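Naming Conventions and Update Uptake in a Small Mobile Launcher
Final report, Software Products in Practice
June 12, 2021

Background

Our group was assigned Plekis, a home screen replacement for phones made by a firm called Lerero. Plekis names its releases after pasta shapes. Version 4 is Fletetti, a pasta shape we could not find in any store, and the company's help page does not elaborate. We wanted to know whether a fun name makes people more likely to install an update. The course guide suggested we study battery drain, but another group had already claimed it.

Method

We wrote two update notices. One said "Fletetti has arrived" and the other said "Version 4 is available." Both had the same list of changes and the same blue button. We recruited 200 students through the Delorme Hall mailing list and split them evenly, so 100 people saw each notice. Everyone had 7 days to tap the button or ignore us. Most of them were very good at ignoring us.

We also asked each person to say what they thought the update did. This question was added the night before launch and turned out to be the useful one.

Results

The two notices performed almost the same. The pasta name had a small lead on the first day and lost it by the weekend. Our statistics tutor looked at the gap and used the word "noise" twice.

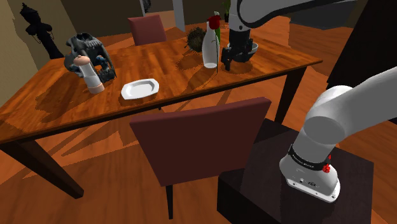
The written answers were more varied. People who saw the number mostly guessed bug fixes. People who saw the name guessed a new theme, a recipe app, and in one case a font. Several asked if they could keep the old one – they had not opened the notice far enough to learn what the old one was.

Limits

All of our subjects were students, and a fair share knew at least one of us. The button also failed on older phones until the second morning, which hurt both notices but probably not equally. We did not log phone models, so we can't correct for it.

Further work

Lerero plans another release in August. We would like to rerun the test with a name people can pronounce, and with the button working from the start.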